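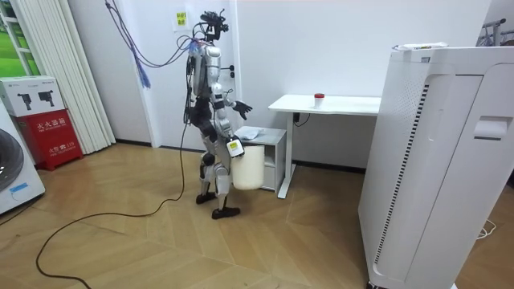

A humanoid at the desk with a bucket in one hand, the other arm extended.

Trundidwood has released version 6 of Ninudero, its whole-body planning software for humanoid robots. The September release merges the arm planner and the footstep planner, which until now ran as separate processes and exchanged targets over a message queue.

In the old arrangement the footstep planner chose a stance first and the arms worked within whatever reach it left them. The new solver treats foot placement, waist angle and both wrists as one problem. Held objects are passed in as a mass and a bounding shape attached to the wrist, so a container carried in one hand is included in collision checks while the other hand reaches.

Rizwan Kanagaratnam, who leads planning at the company, said the merged solver returned a usable plan in 467 of 767 recorded test queries without falling back to a second attempt. The remainder needed at least one restart, mostly where furniture stood close to the knees.

"Low cabinets are the hard case," he said. "The depth data is poor there and the swing foot has few places to go."

The perception module has been changed to suit. Furniture is now stored as flat surfaces and upright supports, and the space under a desk is kept as free volume unless something is detected in it. Liis Petrauskas, who maintains the module, said thin cables on the floor are still missed at longer range and are left to a separate filter. 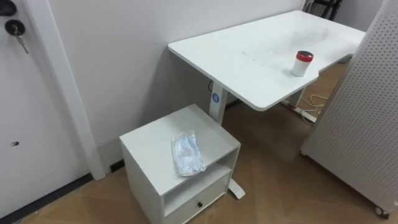
Can existing Ninudero task files be used with version 6?
Task files from version 5 load unchanged. Those written for version 4 must first be run through the converter supplied with the release, and any stance overrides in them are dropped.

Log files use a new format, and the old viewer will not open them. A replacement viewer is included in the package.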